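本网站使用 Cookie 以记住您的阅读进度和字号设置。继续浏览即表示您同意。 接受 | 管理偏好

第七章 停下了一半的机器

双臂工作单元中的故障、急停与善后

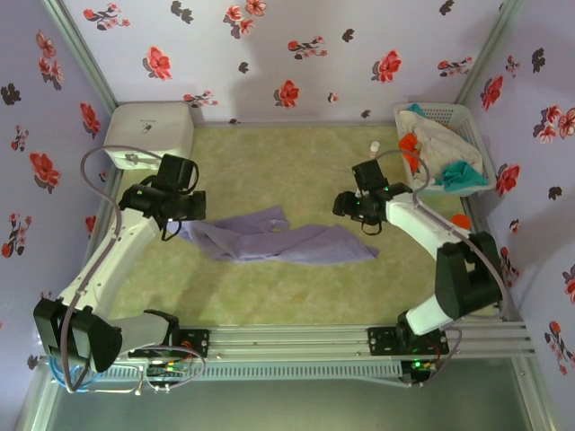 7.1 一块布引起的事情

前面六章里，机器人一直表现得很好。轨迹是平滑的，标定是收敛的，夹爪夹住了它该夹住的东西。读者如果只读到第六章就去实验室上班，大概会在第一个上午产生受骗的感觉。本章开始还债。

我们从一件小事讲起。它发生在 Herngate 教学楼的共用实验室，设备是一套双臂理布单元，课程代号 Plerari。两条机械臂装在同一根铝型材横梁上，任务是把一块揉皱的布拉开、铺平，再对折。和章首图里的布置一样，两只夹爪隔着布相对，干的是任何一个成年人一边打电话一边就能干完的活。

事故发生在第 642 次运行。前面那些次运行的结果有好有坏，坏的时候无非是布角没抓到，或者对折折成了一个谁也叫不出名字的形状。课题组对这种坏法已经很宽容，值班表上“失败”一栏的旁边甚至印了一个“正常失败”的选项。这个选项后来被删掉了，原因读者很快会明白。

第 642 次运行开始时，一切照旧。左臂抓住布的左端，右臂抓住右端，两臂向外分开，把布绷直。绷直之后本应有一个短暂的停顿，等力的读数稳定，再进入铺放。停顿没有结束。左夹爪的状态显示为“已闭合”，位置不再变化，右臂则开始一点一点地继续向外拉，动作非常有礼貌，也非常坚定。

值班的是 Lihua Ding，当时在读研究生二年级，操作这套单元已有一个学期。她看见布越绷越紧，按下了急停。左臂停了，右臂没有。

她事后在记录里写道：“我按了急停，机器停了，我就伸手去松布。”这句话里有三个分句，前后两个都准确，中间那个只对了一半。右臂在她的手碰到布的时候仍然通着电，仍然在执行向外拉的指令。布的一端从左夹爪里滑脱，右臂少了对手，猛地向右收了一段，布带着她的食指撞到了右夹爪的侧面。

伤情是指甲下淤血和一道不深的擦伤。她去冲了冷水，贴了创可贴，回来以后把总电源拔了。从安全管理的角度看，拔总电源是整个下午里最有效的一个动作，遗憾的是它排在最后。

我们选这件事作为本章的开头，看中的是它的普通。没有火花，没有起重机，没有值得上新闻的场面。涉及的每一个环节都有人检查过，每一个环节单独拿出来都说得过去。教材里的事故案例喜欢挑大的，于是学生容易得出一个结论：事故是大机器的事。一块布和一根食指可以纠正这种看法。

7.2 三份互不相识的记录

事情发生之后，课题组手上有三份材料：控制计算机的日志、两条臂各自驱动器里的故障缓存，以及 Lihua Ding 当晚写的一页半说明。

控制计算机的日志极其平静。按照日志，左夹爪在整个过程中状态良好，通信正常，位置恒定，没有任何告警。如果只看这份日志，合理的推断是当天下午没有发生过任何事情，受伤的食指属于另一间实验室。

左臂驱动器的故障缓存讲了另一个故事。夹爪的反馈信号曾经中断，恢复，再中断，其中最长的一段空白为 148 毫秒。控制周期是 10 毫秒，也就是说，在这段空白里，控制器连续十几个周期没有得到关于左夹爪的任何新消息，却每个周期都收到了一条格式完好的消息。

这两句话并不矛盾，矛盾藏在驱动程序里。夹爪驱动程序由供应商 Bolstead 随设备提供，后来由课题组改过。改动的理由写在代码注释里，措辞十分体面：“平滑偶发丢包”。具体做法是，收不到新数据时，就把上一条数据重新发送一遍，并且盖上当前的时间戳。

读者请在这里停一停，体会一下这个设计。一条旧消息，穿着新衣服，按时上班。负责监视通信的看门狗只检查时间戳够不够新，而时间戳永远是新的。看门狗因此一次也没有叫过，它的工作记录无可挑剔。

右臂驱动器的缓存里什么都没有，这本身也是一条信息。右臂没有故障。它收到的指令合法，受到的力在限值之内，编码器、温度、电流样样正常。本次事故中直接碰到人的那条臂，恰恰是全系统中最健康的一个部件。初学者调查事故时总想找到“坏掉的那个东西”，并且总是先去看动过人的那一个。请把这个例子记在手边。

Lihua Ding 的说明是三份材料里最有用的。她记下了左臂停止时的姿态，记下了布先从哪一头滑脱，还记下了一个当时看来毫无关系的细节：左臂那根灰色的线“比早上绷得紧一点”。三份材料中，唯一提到线缆的就是这一句，它出自一个手指疼着的人。

7.3 故障、差错与失效

日常说话时，我们把这几个词混着用，没有什么坏处。写报告时混着用，坏处很大，因为它会让人修错地方。本书采用下面的区分。

故障（fault）指系统中存在的某种缺陷或异常状况。它可以潜伏很久，不产生任何后果。一个松动的接头是故障，一行会伪造时间戳的代码也是故障。

差错（error）指系统内部状态偏离了应有的值。控制器以为左夹爪正牢牢地闭合，而它对左夹爪其实一无所知，这时系统处于差错状态。

失效（failure）指系统对外的行为偏离了它应当提供的服务。右臂在急停之后继续运动，这是失效，也是旁人能看见的那一部分。

三者之间的关系通常被画成一条直线：故障被激活，引起差错，差错传播出去，表现为失效。这条直线很好记，也很适合印在幻灯片上。实际的案例则更像一团线，第 642 次运行中至少有三处故障，其中任何一处单独存在时，都不足以伤到人。

第一处是线缆。左臂的夹爪线在反复运动中受到牵拉，接头处接触不良。

第二处是驱动程序。它把“没有消息”翻译成了“没有变化”。

第三处是急停回路。急停按钮只切断了左臂的动力，右臂在另一条回路上。

第一处故障产生了异常，第二处故障把异常藏了起来，第三处故障则在人已经发现异常之后，让补救措施打了对折。它们彼此不认识，由不同的人在不同的时间放进系统，动机都很正当。后面三节依次讨论。

7.4 线缆：最便宜的零件和最贵的下午

机械臂的产品手册会用很大的篇幅介绍关节，用很小的篇幅介绍线缆。现场的故障分布与这个篇幅比例大致相反。

请回头看章首图。左臂的灰色线缆从夹爪处绕出，沿着手臂向上、向外兜了一个很宽的弧。右臂的线较细，从夹爪顺着前臂走，经过肘部往下。两种走法都很常见，各有各的麻烦。兜大弧的好处是关节怎么转，线都有余量；代价是这段余量要占地方，它会从工作区里的其他物件前面经过，会晃，会在某个姿态下碰到它不该碰的东西。贴着手臂走的线不占地方，代价是每一次弯肘都在同一处弯线。

在 Herngate 的案例中，左臂的线本来也留有余量。问题出在余量的去处。几周的运行之后，固定线缆的扎带沿着臂管慢慢滑向基座，每次滑得极少，余量便从夹爪一侧一点点挪到了基座一侧。总长没有变，任何人拿尺子去量都合格。只是夹爪在伸到最外侧时，接头要承担一部分本来不归它承担的拉力。

接头对此的反应是偶尔断开，然后重新接上。电气工程师对间歇性接触不良有一种特殊的感情，类似于看牙的人对“到了诊室就不疼”的感情。检修时臂停在收拢姿态，线是松的，通断测试全部通过。要让故障出现，必须让臂伸到最外侧，并且让夹爪处于受力状态，而这正好是没有人愿意把万用表伸过去的时候。

实践中有几条做法值得写进日常点检：

在线缆和臂管上跨着画一道记号。记号错开了，说明线在滑，这比任何仪器都便宜。

点检时让臂走到每个任务的极限姿态，以低速走，人在围栏外看线。收拢姿态下的线缆检查只能证明收拢姿态下没有问题。

接头处另加应力释放，使拉力落在护套上，由护套的固定点承受。

布料作业还有一项特殊要求：线不得进入布的扫掠范围。布会飘，会卷，会把它路过的东西顺便带走，扎带的尾巴尤其招它喜欢。

以上几条没有一条称得上深刻。我们在审稿时曾被建议把这一节缩成一个脚注，理由是“学生自然会注意到”。我们保留了整节，依据是学生没有注意到，写驱动程序的人没有注意到，本书作者之一每周路过那台设备，也没有注意到。

7.5 驱动程序：礼貌地撒谎

第二处故障比第一处有意思，因为它是人有意写进去的。

背景是这样的。夹爪反馈偶尔丢一两个包，原版驱动程序便报错停机。停机之后要重新回零，重新回零之后要重新摆布，一个下午能做的运行次数就少了许多。课题组于是改了驱动程序，使它在丢包时沿用旧值。改完之后，停机消失了，效率大为提高，组会上还为此鼓了掌。

沿用旧值这件事本身并不荒唐。传感器偶然缺一个样本，用前一个样本顶上，在滤波和控制里都是常规手段，本书第四章也教过。出问题的地方有两个：没有设上限，也没有做标记。

没有上限，意味着系统分不清缺了一个样本和缺了一整天。没有标记，意味着下游的每一个模块都无从得知自己手里的数据是新是旧。力控模块认为左夹爪仍然以既定的开度夹着布，于是安心等待布的张力上升到目标值。张力却总是差一点，原因在于布正从左夹爪里缓慢滑出。控制器看到张力不足，便命令右臂再拉一点。右臂照办。张力仍然不足。右臂继续照办。

右臂设有受力保护，限值为 30 牛。这个保护从未触发，也没有理由触发。布一边被拉紧一边滑脱，张力始终在限值下面徘徊，像一个在限速路上规规矩矩地开错了方向的司机。限值保护所能回答的问题是“力是否过大”，当天需要有人回答的问题是“我们在干什么”，系统里没有哪个模块分管后者。

改正的办法并不复杂，复杂的是让人愿意接受停机次数重新变多。修改后的驱动程序遵守以下约定：

时间戳由产生数据的一方在采样时写入，此后任何环节不得改动。转发者如果需要记录转发时间，请另开一个字段。

沿用旧值时必须附带有效标志和数据年龄，下游模块有义务读取它们。

数据年龄超过规定限度，受影响的不仅是这一条臂。凡是正与它共同持有同一物体的臂，都要一并转入受控停止。

最后一条在课堂上常常引起争论。有人认为，左夹爪失联，让左臂停下即可，右臂好好的，何必连坐。回答是，两条臂一旦抓住同一块布，它们在力学上就是一台机器了。一台机器坏了一半，另一半的健康不能算作优点。

还应当补充一句公道话。改驱动程序的那位同学并没有疏忽，他在注释里写明了自己做了什么，也写明了为什么。代码经过评审，评审意见是“变量名请统一”。变量名后来统一了。

7.6 急停：一只按钮管多大的事

现在谈第三处故障，也是使这件事从“一次无聊的软件缺陷”升级为本章开篇的那一处。

该工作单元最初只有一条臂。按钮、继电器、动力回路都是为这一条臂配的，验收合格，标签齐全。后来为了做双臂任务，在同一根横梁上加装了第二条臂，第二条臂自带电源，自带急停接口，接口出厂时插着一个短接头，意思是“此处暂无急停，请当作一切安好”。短接头的用途是让设备在装配线上能够通电测试。安装说明要求用户在投入使用前将其取下，接入外部急停回路。

这句要求印在说明书上，说明书装在纸箱里，纸箱在设备到货当天就被拿去装别的东西了。

于是实验室里有了一只红色的大按钮，它看上去管着整个工作单元，实际上管着一半。按钮本身毫无瑕疵。每月测试时，测试人按下按钮，看见臂停了，在表上打勾。测试总是在单臂程序下进行，因为单臂程序启动快。

急停的功能有一个常被忽略的组成部分，就是人对它的信任。一只完全不起作用的按钮，危险很明显，人按下去之后看见一切照旧，会本能地后退。一只起一半作用的按钮要糟得多。人按下去，看见面前的臂停了，紧绷的神经随之松开，手就伸进去了。Lihua Ding 当时站在左臂一侧，离她最近的臂确实停了，证据摆在眼前。

由此得到一条设计原则：急停的作用范围，应当与操作者凭常识以为的范围一致，或者更大。两者不一致时，要改的是回路。有人会提议在按钮旁边贴一张说明，写清楚它管哪条臂、不管哪条臂。我们见过这样的说明，字号很小，内容正确，在需要急停的那一刻没有人会去读它。

关于停止的方式，这里先给出三种类别，细节留到 7.9 节以后各节：

立即切断动力。臂靠抱闸或自身阻力停下，手里的东西听天由命。

先受控减速，停稳之后再切断动力。多数工业臂的急停采用这种方式。

受控停止，动力保持。臂停在原位，仍然用力维持姿态。

双臂共同持物时，选择哪一种并不显然。全部断电，夹爪可能松开，物体坠落；对一块布来说这无所谓，对一桶热水就另当别论。全部保持动力，则布上的张力也一并保持着，等着下一个伸手的人。还有一种最不应当出现的组合，即一条臂断电而另一条臂照常运行，这个组合没有列入任何标准，Herngate 的单元独立地发明了它。

7.7 布也会存东西

读者可能觉得，一块布能有多大本事。它没有棱角，没有质量可言，掉在脚上也不疼。这种轻视渗透在整个案例里：风险评估表上，被操作物一栏写的是“织物，无危险”。

织物本身的确没有什么危险。但绷紧的织物是一根弹簧，两端各连着一条带电机的臂，而臂的位置控制器又是另一根硬得多的弹簧。一端松脱的瞬间，储存的能量要找地方去。布轻，回弹时速度就快；臂重，回弹的距离虽短，撞上什么却很扎实。更麻烦的是控制器的反应：张力突然消失，它会立刻补偿，补偿的方向正好与回弹的方向相同。

这一类能量叫做残余能量，处理它的顺序应当固定下来，写成操作步骤，让人在慌张时也能照着做：

第一步，停止全部运动，并从指示灯和显示屏两处确认每一条臂的状态。

第二步，人留在原地，看。看布是否绷着，看臂是否在缓慢移动，看线缆有没有挂住。

第三步，用示教器以最低速度让一条臂向对侧移动，直到布松弛下垂。

第四步，切断动力，锁定，然后伸手。

第二步最难执行。它要求一个刚刚按下急停、心跳很快的人站着不动，而人在这种时候特别想做点有用的事。培训中我们让学生在这一步出声地念出每条臂的状态，“左臂停，右臂停”。念起来很傻，走廊里的人会探头进来看。可是念到“右臂”两个字的时候，人总得朝右边看一眼。

工作区内的零散物件也要算进来。瓶子、盒子、盛布的筐，平时摆在角落里各安其位，布一旦失控甩出去，扫到哪个算哪个。凡是不参加当次任务的东西，先问一句它能不能待在围栏外面；如果任务需要它，那么它的位置就是任务的一部分，要写进布局图，并且固定。

7.8 关于“人为失误”

课题组的第一版事故报告只有半页，结论是：“操作人员未确认设备完全停止即进入工作区，属人为失误。已加强教育。”

这个结论在字面上是对的。她确实没有确认右臂停止。问题在于它太好用了，几乎任何事故都可以用这句话结案，只需更换日期。它也有一种神奇的经济性：不用改线，不用改代码，不用改回路，只用改一个人，而这个人已经主动承认了。

Llewellyn 洗涤厂的一位设备主管当时来学校谈合作，在等人的时候读到了贴在墙上的这半页纸。他管着一整条毛巾折叠线，见过的夹伤比课题组见过的毛巾还多。他读完以后提了一个问题：如果换一个人站在那里，结果会不一样吗？

课题组讨论了一个下午，答案是不会。换谁来都会按那个按钮，都会看见左臂停下，都会伸手。一个换谁来都会犯的失误，把它归到某个人名下，只是在决定由谁来代表大家难堪。

第二版报告因此重写，“人为失误”四个字没有再出现，代之以对那一刻操作者所掌握信息的逐条还原：她能看见什么，屏幕显示什么，按钮的标签写着什么，此前的培训告诉过她什么。把这些并排放在一起，伸手这个动作显得十分合理，让人不大舒服。第二版的作者栏里有 Lihua Ding 的名字，她自己要求加上的，急停回路那一节也由她执笔。

这里并不主张操作者永远没有责任。有人拆掉联锁，有人为了图快把门开关用磁铁骗过去，这类事情本章后半部分会谈，谈的时候不会太客气。我们主张的只是顺序：先把机器交代清楚，再轮到人。

那份值班表上的“正常失败”选项，就是在第二版报告之后删掉的。此前数周的记录里，有几次运行被勾了这一项，备注栏写着“左爪没夹住，原因不明”。现在回头看，原因相当明，线缆已经在用它唯一会的方式打招呼了。可惜表格给了大家一个很方便的格子，勾上就可以去吃饭。

7.9 本章的安排

从下一节起，我们离开 Herngate 的那个下午，进入比较系统的讨论。读者会发现它还会不时回来，作者试过用别的例子，都没有它顺手。

7.10 节讨论间歇性故障的检测，包括如何构造能够复现故障的姿态和载荷，以及在复现不出来时如何体面地向上级说明。

7.11 节讨论看门狗和数据年龄，给出一个多臂共持状态下的停止传播算法。该节需要第四章的滤波知识，对那一章印象模糊的读者请先回去翻一翻，尤其是关于沿用旧值的那一段，我们在这一版里给它加了一个警告框。

7.12 节讨论急停回路的分区。何时应当分区，何时必须合并，改装设备之后为什么要把验收从头做一遍。短接头在该节中有一张单独的插图，享受了它配得上的待遇。

7.13 节讨论柔性物体上的残余能量，推导很短，结论也很短，习惯跳过推导的读者至少请把结论读了。

7.14 节讨论事故报告的写法，附有两版报告的全文对照。第一版经原作者同意收录，他的条件是隐去姓名，并请我们注明他当时赶着交材料。特此注明。

阅读本章需要准备的东西不多：一份你所在实验室的急停回路图，如果找得到的话。找不到的，请先去找，本章可以等。找到之后，对照实物看看图上画了几条臂，现场装着几条臂。

相关内容
第四章 滤波、插值与缺失样本
第六章 双臂协调与共持物体
附录 C 点检表模板（线缆、接头、急停）
附录 D 改装设备的重新验收流程
教师用课件：Plerari 单元双臂急停演示

最后更新：二月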